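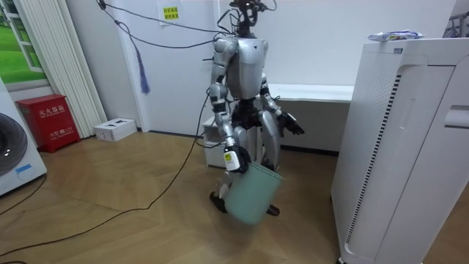
Yamila Ledesma
Customer trials, Favbridge

Your questions about Asta

I get a lot of emails about the Asta home trial (keep them coming, I do like them!), so I've put the ones that crop up most on one page. Last updated Monday, February 3, 2025.

What can I ask it to do?

Fetching and tidying, mostly. Carrying a bucket across the room, picking up a packet and putting it somewhere else, passing you something from a worktop. I wouldn't book it hoping for a cooked dinner. If you've got an odd job in mind, tell me and I'll say straight away if we'd take it on.

How heavy can it lift?

We ask you to keep each item under 750 grams for the trial. So yes to a bucket, no to a bucket full of water, sorry.

Is it noisy?

There's a bit of a whirr from the joints, and you'll hear the feet on a hard floor. I can chat over it without raising my voice, but my hearing's used to it by now.

Does it need a lot of space?

One clear room is plenty. You can leave your furniture and appliances where they are. Please roll up rugs, though, and keep pets and small children in another room while it's working. One of our team stays with it the whole time.

What about soft or crinkly things?

These used to drive me mad! A box stays the same shape when you grip it and a plastic packet doesn't, so we spent most of July on nothing else. We logged 1,157 packet pick-ups and I must have watched far too many of them. Thumb underneath, fingers curled over the top is the grip we like best.
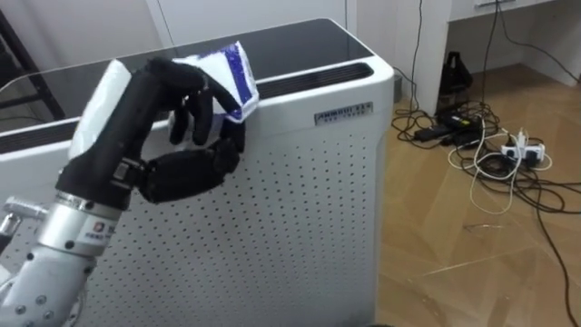 Pendo Rweyemamu wrote to ask if the grip would be too rough for a bag of crisps, and added that a service costing this much ought to manage one without leaving crumbs. Fair point! I'd call crisps a maybe. Wipes, tissues and bags of pasta are much safer bets, and we don't charge extra if you'd like to try the crisps anyway.

And how much is it?

£800 for a full day, with setup included. Half days are only on offer in Olmedo at the moment.

Can I have the Zirketti hand instead?

Not on the trial, I'm afraid. It's a separate booking, and we only have 2 of them.

How do I cancel?

Just reply to your booking email. Up to the evening before is fine and you'll get the lot back.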